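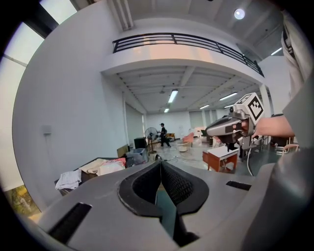

Two hand-held grippers, one held out from the right

Waswood seated throwing frame — 13 weeks in

Quick one because I have practice at six and still need to load the car.

Background: I throw seated shot and club. Came to it from wheelchair basketball, so I had arms and no technique. For two seasons I borrowed the club frame, an old Emar. Heavy, reliable, set up for someone with much longer legs. Finally bought my own in January. It was the Waswood or the Paltetti and the Paltetti had a wait list, so Waswood.

Price. $3,025 with the holding bar and the foot plate. Straps extra, another 40 bucks. Annoying at that price. Got 500 of it back through a small grant from the league, ask yours, mine doesn't advertise it at all.

Setup. First time was over an hour and some bad words. The manual shows the rear tie-downs going on last. Ignore it. Rear first, then level, then front. Now I can do it in the time it takes Kwan-ho to mark out the sector, and he's fast.

Seat. Really good. Firm, square, no sliding when you rotate. The cushion is thin but you want thin, the height limit is measured with the cushion on and you don't want to give any of that away. Side rails are low enough that I'm not smacking my elbow on the follow thru. On the Emar I had a permanent bruise.

Holding bar. This is what you're paying for. Stiff, no flex I can feel, and you can move it forward in small steps. I'm two holes further forward than where I started. Ka-ming Lai coaches our group and had me try it there after watching maybe four throws. Shot is going farther. Club is about the same, my release is a mess anyway and no chair fixes that.

Bar grip tape is junk. Peeled in the second week. I rewrapped with plain tennis overgrip, fine since then.

Foot plate. Hmm. Adjusts up and down OK but the angle is fixed, and if your ankles don't like that angle, tough. I've got a folded towel under my left heel at practice. Can't do that everywhere so I need a real answer before the summer meets. Emailed them, got a polite reply, no part yet.

Straps. Two at the hips, one over the thighs, one for the feet. Buckles are easy with a weak hand — I can do all four myself, first frame where thats been true. Big deal for me. Thigh strap is too long and the tail flaps around, I tuck it.

Transport. It comes apart in three pieces. Heaviest one is the base and I can't lift it into the trunk from my chair, I need a second person. The Hsiao frame a teammate has folds flat and she can manage it solo, but it wobbles on grass so pick your problem.

Weather. Left it out in the rain once. One bolt on the base has a little rust. Wipe it down.

Passed the equipment check at both meets so far, no questions. Check your own rule book tho, seat height especially, and bring a tape measure.

Would I buy it again? Yes, probably. If you throw mostly shot, yes for sure. If you travel alone, look at the Hsiao first.

Four out of five. Lost the star for the foot plate and the tape. Will update if they ever send me the part.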